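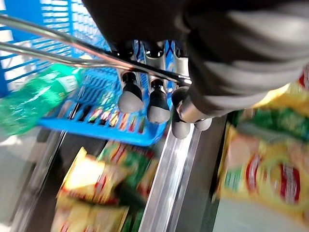
M. Lambrechts

Last updated: 05/03/2018
Search this site... Go
2 min read

Minutes of the meeting of the Wostmont Walking Club

The meeting was opened at seven in the upper room of the Drenden library. The minutes of the last meeting were read and accepted with one correction: the bus to the lake leaves from the north side of the station.

1. Money. The club has 1061 dollars in the account. The bill from Jikex for the printing of the trail maps is paid. We ordered 200 maps and 58 are still in the box. It was agreed to sell them for three dollars each, same price as before.

2. Spring walk. The path behind the quarry is still closed by the town. Two members proposed to go along the canal, which is longer but flat. There was some discussion about the dogs. Decision: dogs are welcome, on the leash, and they do not go inside the cafe.

3. Signs. The yellow sign at the mill bridge points in the wrong direction. The club will write to the town again, this time by registered letter.

4. Other matters. The question of new members paying half price after the summer was not decided. It goes to the next meeting.

Please bring your own cup next time. The meeting was closed at 8:40.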